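Gripper upkeep, or how I spend my mornings now

I promised a few of you I'd write up how I look after the hand-held grippers, and then February happened and I didn't. So this is me catching up, with coffee.

For anybody new, I keep the grippers running for the group at Jalbridge. People strap in, pick things up, put things down, and the arm learns from all of it later on. The project is called Murham (don't ask me why, it was Murham when I got here). My part is the boring part and I love it. I get in before everyone, go through the tools one at a time, and try to hand over a set that will all behave the same way until lunch.

I start with the fingers. The mesh pads take all the abuse and they go slick long before they look worn, so I wipe each one with a damp cloth and then press it with my thumb and drag. If it squeaks, it stays. If it slides, new pad. Then I open and close the thing 20 times and listen. You'd be surprised how much you can hear! A gritty sound means something got down in the gap between the fingers, and it's nearly always lint or a crumb of dried toothpaste.
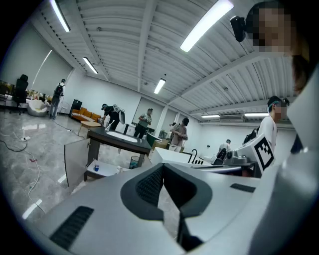 Lavanya Unnithan wrote in after my last post to say that she'd stopped using a damp cloth on her pads altogether, that hers lasted longer with nothing but a dry brush, and was I sure I wasn't washing the grip right off them? Well, no, I'm not sure, so I've been running one gripper dry for the past couple of weeks. So far I can't feel a difference, but I'll keep at it and report back.

After the fingers come the wires. They have to bend every single time the fingers close, and the old routing had them rubbing on a molded edge inside the shell. We lost 2 grippers that way before I figured it out. Now I put a little sleeve over the spot, leave some slack, and check it with a flashlight. The replacement harness from Kulkarni cost us 595 for the batch and I'd like to not buy another one this year, thanks.

Vents next. A soft brush, never canned air — canned air just shoves the dust further in, and I learned that one the expensive way.

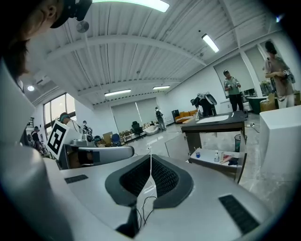

Fingers, mesh pads and a marker, with a full room behind them.

Markers are where I'm fussy. A smudge or a lifted corner and the tracking starts to wander, and you won't find out until you're going over the recordings with a headache. I wipe them with the flat of a microfiber cloth, check all the edges with a fingernail, and give the mount a tiny twist. If it moves at all, the screws come out and go back in with fresh threadlocker. I keep a notebook of which mount got done when, and it's up to over 39 pages, mostly my own complaints.

Last thing is a real grab. I don't trust a gripper that has only ever closed on air, so each one gets a go at something light and smooth before I sign it off.
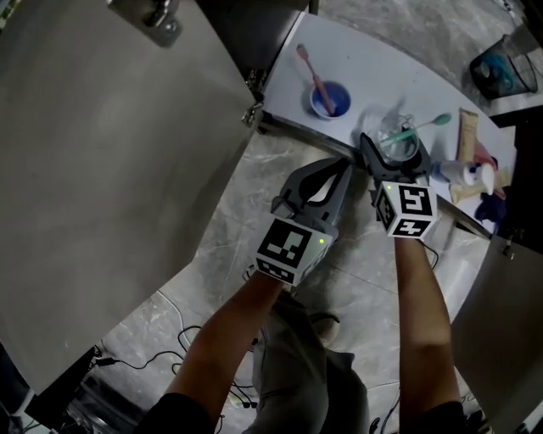 Clear plastic or glass is mean, by the way. Squeeze too hard and it skates out from between the fingers, too soft and it tips, and if the two fingers aren't closing evenly you feel it turn in your hand right away. When that happens I go back to the linkage, loosen the left side a quarter turn and try again. Usually one round does it. The Plotov guide says to adjust both sides together, and I did it that way for months, and all I got was two sides that were wrong.

Next up is the charging shelf, which is a mess and deserves its own post. If you have a way of labeling cables that survives being stepped on, please tell me in the comments!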